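Clothes folding project — progress report for October
To: Delwyn Pryor, Clukard Fund
From: Elsie Pearce, Grisordale

Hi Delwyn,

You asked me to lead with the bad news, so I will. We lost most of the second week to a fault in the hand-held grippers, and I'm behind on the numbers I promised you in the spring.

It started with Nikau telling me the fingers felt "mushy." Then Erick pulled up his recordings and found that the finger opening we were logging didn't match what the fingers were doing in the video. The log would say closed while there was still a gap you could get a thumb through! A screw in the linkage had been backing out a little at a time, on two of our grippers, and the readings drifted along with it. We had 40 sweater sessions in the can by then. Erick went through every one of them (bless him) and we've had to throw out 26.

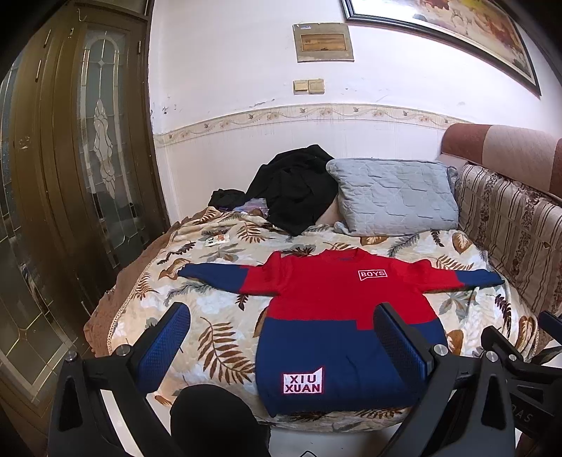

Sweater laid out flat on the bed, gripper fingers at the lower corners.

Sweaters are where it hurt us most, I think. With a towel you can be sloppy about how far the fingers close and still get a decent fold, but a sleeve slides right out and then the whole session is junk for training.

There was one small safety thing too. Lilian got her fingertip pinched in the linkage while she was trying to feel for the loose screw. No broken skin, and she was back at it after lunch, but I wrote it up and sent the form to Cartwright the same day. New rule — gripper off and unplugged before anybody puts a hand near the joints.

We've put thread locker on all the screws, and Nikau now does a full open-and-close check against a gauge block before each session. It adds two minutes. So far we've redone 19 of the lost sessions and the readings look fine, though I'd like a few more weeks before I call it fixed.

Money is OK. The replacement screws cost next to nothing, but the repeat sessions used up the hours I'd set aside for the Bindton homes, and I'd like to move those to next quarter if you're all right with that. Can you let me know before I book people?

Elsie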